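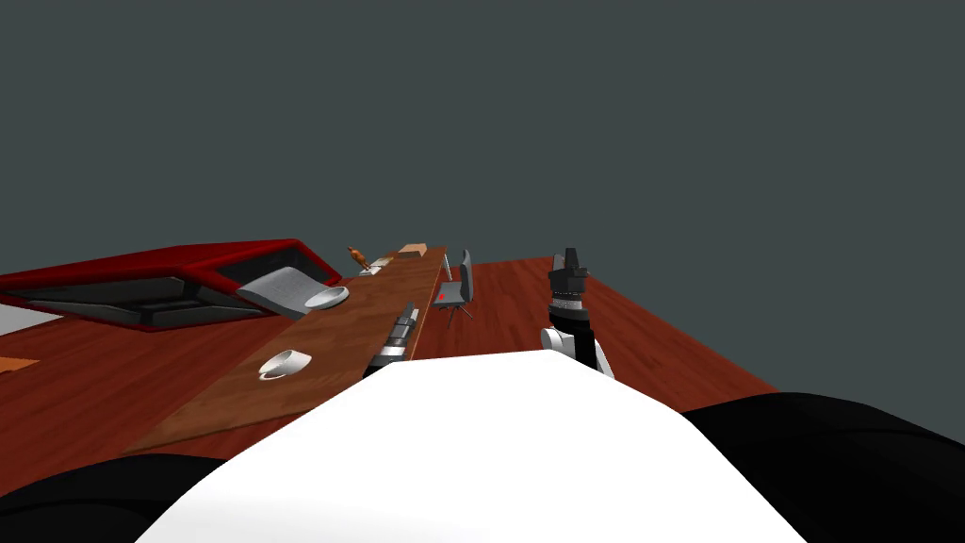

Navigation: Home | Topics | Automation | Standards and practice | Glossary

Print this article | E-mail this article

Simulated workspace practice (two-armed robots)

Simulated workspace practice is the body of rules and customary methods used when a two-armed robot is tried out in a computer-rendered room before its program is released to a physical machine. It covers how the room is built, what may be placed in it, how the robot is positioned at the start of a trial, and what records must be kept. The term is used mainly in research laboratories and by integrators of service robots, where the work is done at tables, benches and counters instead of in fenced cells.

Background

Early written rules were internal to individual firms. The Vorkmont notes, circulated among Canadian integrators, dealt almost entirely with collision limits and said little about the surroundings. The Darkley code, which followed, was the first to treat the room itself as part of the test. Its author, Filipa Nogueira, argued that a program proven on a bare floor had been proven for a bare floor only, and the code accordingly calls for ordinary furniture and household or office articles to be present. Most later documents, including the Aguiar guide, adopt this position with minor changes in wording.

Scene content

The Darkley code divides articles into three classes. Task objects are those the robot is expected to handle, commonly mugs, bowls and small boxes. Fixed furniture includes tables and shelving. Bystander objects are everything else, among them chairs, which may be placed close to the work surface but are not to be touched. Every class must be given realistic mass and friction. A mug modelled with its handle as a solid block, for instance, is not accepted as a task object.

Plain walls and backgrounds are allowed. The code requires detailed surfaces only where the robot's cameras are used to judge distance or to find an edge, and a grained tabletop is usually considered enough for that purpose.

Starting position

Both grippers are to be empty at the start of a trial and clear of the table by the margin set in the test plan. The Aguiar guide gives a default margin of 40 millimetres. The arms need not be symmetrical, and the guide recommends that at least 15 per cent of trials begin with one arm noticeably higher than the other, as often happens when a real machine is stopped and restarted between jobs.

Viewpoint

Trials are normally recorded from the robot's own head camera, with parts of the body left in view. Removing the torso or shoulders from the rendering is prohibited under Darkley, as it conceals the areas the robot cannot see past. Wide-angle lenses are permitted up to 135 degrees - beyond this the apparent tilt of objects near the margins is held to be too great for a human reviewer to judge reliably.

Records

A trial file contains the scene version, the random seed, the starting joint angles and the outcome. Changes to the scene, even the moving of a chair, require a new version number. The Trostarura archive, a shared collection of such files, held some 313 scenes when its catalogue was last revised in October. Files lacking a seed are kept there but marked as not repeatable.

Limits

None of the documents treats a simulated trial as a substitute for a physical one. Cable drag, worn finger pads and uneven flooring are poorly modelled by most software, and Darkley requires a supervised trial at reduced speed on the actual machine before release. Critics of the code have said that its object classes are too rigid for cluttered homes, where a chair may well need to be moved before the work can begin. A fourth class, for movable furniture, has been proposed but has not been adopted.

Related articles

Bystander object
Collision margin
Darkley code
Gripper, parallel
Head camera placement
Reduced-speed trial
Trostarura archive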